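# How 24 Students Pack Up a Dorm Room

Sat 27 April

For my sociology project I wanted to know what people do with their stuff when the year ends. I live in Jirdale Hall, so I had plenty of neighbors to bug! I knocked on doors for a week and ended up with 24 people willing to talk (and a few who just wanted to complain about the elevator).
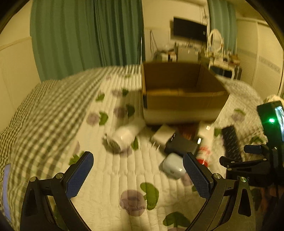 My main question was what gets packed first. I guessed clothes, and I was wrong — most people started with books, then got stuck on all the little things that don't belong anywhere. Chargers came up constantly. The average packing time people gave me was about 40 hours, which seems high, but I think they counted the time they spent sitting on the floor reading old birthday cards.

My partner Valdemar did the same interviews over in Montoya House, where the rooms are doubles. Roommates there argued over who bought what, mostly fans and rugs.
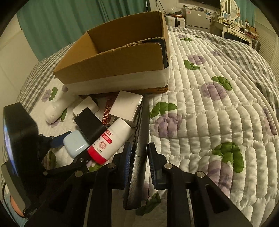

Only 2 people in my group had made a list before they started. Both of them finished early, though one also lost her list.

If I did this again I'd start in October and ask people what they plan to keep, then go back in spring and compare. I'd also write my questions down beforehand — I kept changing the wording, and Valdemar's answers don't line up with mine on the storage question.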